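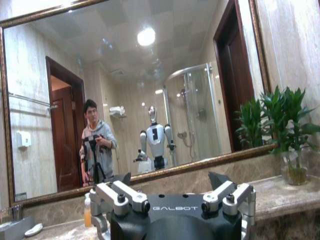 Step 2: Clear and wipe the marble

Move the cup, the soap dish and the plant off the top before you start. Marble marks easily, so keep vinegar and lemon cleaners well away from it.

Mix a capful of Tedel stone soap into 700 ml of warm water. Wring the cloth out hard, wipe from the wall towards you, then dry with a clean towel – water left by the tap leaves rings.

Put things back with the soap to the left of the tap, where wet hands can reach it.
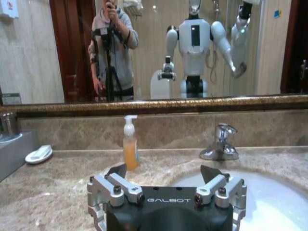 Pump bottle by the basin, soap dish further left.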